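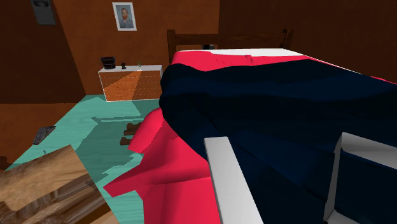
I was thirty-four before I found out that other people don't sleep in a pile. I'd gone to stay with a friend in Amero, up where the bus turns around, and the guest bed had one comforter on it. One! Flat as a pancake, corners squared, nothing underneath but a sheet. I lay there all night like a letter in an envelope and got up at five to sit in the kitchen.

At home I sleep under three things, sometimes four, and I kick them around until they suit me. My mother slept that way and so did hers (she kept a coat on top from October on, a real coat, with buttons). So when I got back from Amero I started asking everybody I know what they have on their beds, and it has pretty much taken over my year.

People love to be asked, is the first thing. You'd think it was a private matter, but bring it up at a bus stop and you'll miss your bus. I've heard from couples who share a mattress and nothing else -- separate blankets, separate sheets, a kind of border running down the middle. I've heard from a man who uses a sleeping bag indoors, all year, and has never once made a bed. Several people told me they can't sleep without something heavy on their feet, and one of them uses a folded rug.

The wool people are the most serious. I took the train out to Suletti in June, the worst possible month to think about blankets, to see a mill that has been turning them out for longer than the town has had a paved road. The shop in front is tiny and smells like wet sheep and floor polish. A plain double costs $220, and I stood there with my hand on it for a good long while. It was scratchy! I'd forgotten that about wool. The woman at the register told me to put a sheet between it and me, fold the top of the sheet back over the edge, and stop complaining. I bought it.

Then there's the cotton crowd, who want to talk about thread count. I used to nod along. I've since slept on a set that claimed 1,000 threads and on an old one from my aunt's closet with no label left at all, and my aunt's wins by a mile. It's been washed so many times you can nearly read through it. I'm told the big numbers can come from counting every little strand twisted inside the yarn, so now I just rub the cloth between my fingers and ignore the package.

Layers are fussy, I'll admit. A pile slides. You wake up at 2 in the morning with one shoulder out and everything else down by your knees, and you have to sit up and sort it out like laundry. My fix is to put the grabbiest blanket in the middle, where it holds on to the ones above and below. Tucking works too, though only at the foot, and only if you don't mind your toes being pinned. I mind.

What a pile gives you is choices. In spring I peel one off at bedtime and pull it back before dawn, half asleep, without really waking up. The guest bed in Amero had two settings, on and off.

I did go back there, by the way, for a long weekend in the fall. I brought the Suletti blanket with me, rolled up and tied with string, and carried it through the station under one arm while people stared. My friend laughed at me for most of an evening. By Monday it was on her bed, and I had to ask for it twice before she'd let me pack it.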